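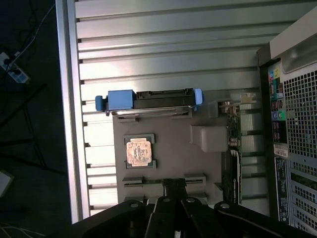

The delegation reached the Flinville crossing in May, shortly after 7 in the morning. The Corkidian side had withdrawn its last armoured unit in the spring, leaving a customs post and a small liaison office under Caradog Lloyd.

Lloyd gave the figures first. The monitored line runs for 148 kilometres, and 843 incidents were logged in the past year, almost all of them minor: stray livestock, unlit vehicles, lapsed permits. Two were referred to the joint panel at Skostemo.
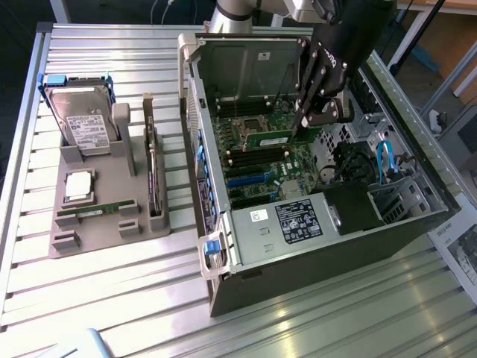
Referrals are slow. Each side files its own account, and the panel will not sit until the texts agree on time and location. Morfudd Prothero, our rapporteur, asked whether the Rosser protocol allowed a single shared form. It does – Article 7 says so – but Corkidia has not yet ratified that part.

We then drove the northern section as far as the second bridge. The road is sound. Signs are in both languages up to the river and in one language after it.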